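Forum: Small Crafts > Sorting and Storage
Topic: White blocks, pink tray, marital tension

tadeusz_n
I own 200 plain white blocks for a model of Fercombe village hall and they live in whatever dish is nearest. My wife has views. Tray or bowl?
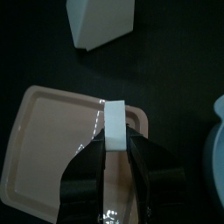

What's the best thing to keep small white blocks in while you work?
A shallow tray with a rim, on a dark table so you can find the strays.

debnath77
Disagree. Blocks slide to the corners of a tray and sulk there. A bowl brings them to you. I've used the same soup bowl for 7 years and only once put soup on it.

struan_innes
On it?

debnath77
It was a long evening.

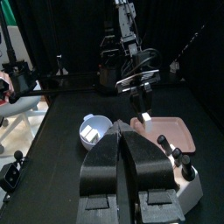

Anyway, the bowl stays. You can carry it one-handed and tip the lot back in the box when someone wants the table for dinner.

struan_innes
Tipping is how corners get chipped. I lost 5 good ones that way in March. Tray, single layer, and walk slowly.

tadeusz_n
So one of each, then. She'll be thrilled.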